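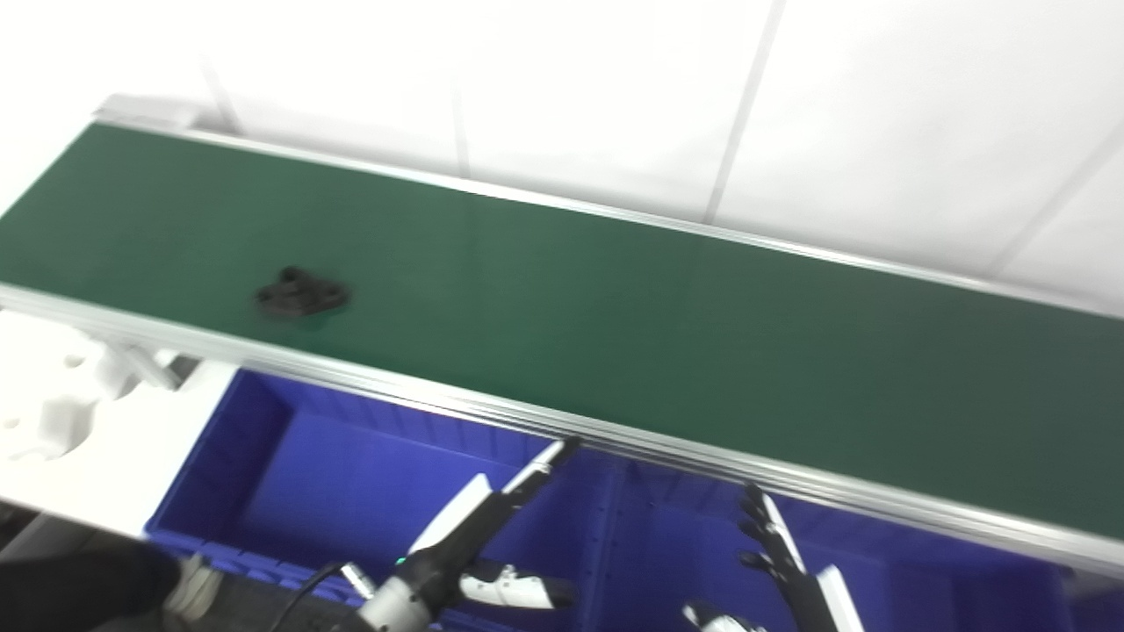 Figure 8. Small black plastic part on the green belt.

Section 8. Setting up your part numbers

Read this section before you type anything into Laizer. Most support calls to Monduson come from people who read it second.

Before you start

You will need the base unit, the label printer with a fresh roll of Cekar labels, and whatever list of parts you keep now. A spreadsheet is ideal. A notebook will do. If the list lives in the head of the person who has been there longest, book an afternoon with that person and bring coffee.

Decide on a numbering scheme first. Laizer accepts part numbers of up to 39 characters. Please don't take this as a target. Somebody has to read the thing out loud over the phone.

Note: Laizer treats capital and small letters as the same. It treats the letter O and the number zero as different, even though your label printer makes them look like twins. Leave the letter O out of your part numbers altogether.

8.1 Import your list

1. Save your spreadsheet as a CSV file. Put the part number in the first column and the description in the second.
2. On the base unit, open Setup, then Parts, then Import.
3. Pick your file and press Check. This reads the file without changing anything.
4. Look through the warnings. The usual one is "Duplicate number." It means two different parts share a number, and it probably explains December.
5. Fix the duplicates in your spreadsheet, save it, and press Check again.
6. When the list comes up clean, press Import.

Files of more than 2000 lines have to be split. Import the first piece, wait for the word Done, then import the next. The progress bar tends to sit at the same spot for a long time and then leap to the end. It has always done this.

CAUTION: Do not switch off the base unit during an import. You will be left with half a parts list, and it will not be the half you wanted.

8.2 Write descriptions people can use

The description field holds 265 characters. Start with the noun: "Bracket, black, two-hole" sorts next to the other brackets. "Nice new black bracket" sorts under N, where it will stay until the company is sold.

1. Open Parts and select the first line.
2. Press Edit.
3. Put the noun first, then the material or color, then the size.
4. Add the old part number in the Also Known As field if people still use it. They do.
5. Press Save, then the down arrow to move to the next part.

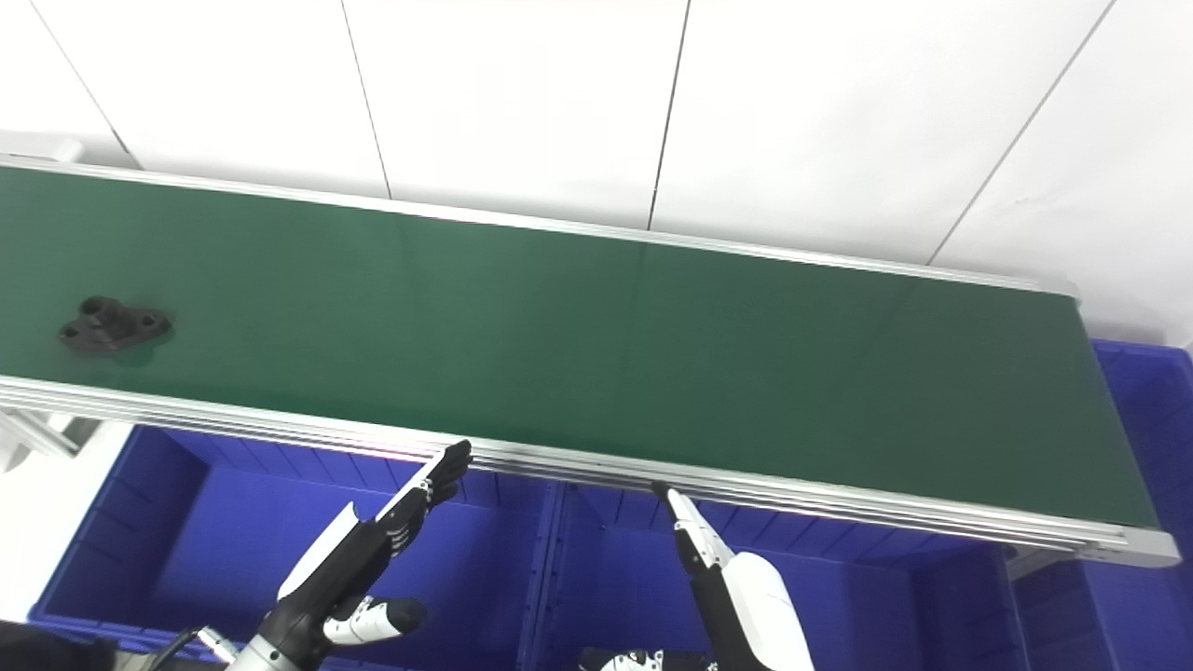

Avoid words that stop being true. "New," "temporary," and "spare" are the worst offenders, followed closely by "the good ones." If a part really is temporary, enter an end date in the Expires field. Laizer will then nag you about it once a week, and you may ignore it in the ordinary way.

Tip: Search looks at the description and the Also Known As field together. If your shop has a nickname for a part, type it in. Keep in mind that the description prints on packing slips and customers can read.

8.3 Print the first labels

1. Load the roll with the printed side up. If the first label comes out blank, you have loaded it the other way.
2. Go to Labels and choose Small, Medium, or Wongate. (Wongate is the long, thin one for shelf edges. We didn't name it.)
3. Print one label only.
4. Scan it with the handset. The part number on the handset should match the label.
5. If it matches, print the rest of the batch.
6. If it doesn't, clear the handset memory under Tools and repeat step 4.

CAUTION: The cutter blade is sharp and sits just behind the slot where you will want to put your finger. Pull the plug before you clear a jam.

Store unused rolls flat, in their bag, away from the heater. Labels that have spent a winter on a warm windowsill will stick to each other with real commitment and to your shelves hardly at all.

Section 9 covers shelf locations. Leave the printer switched on.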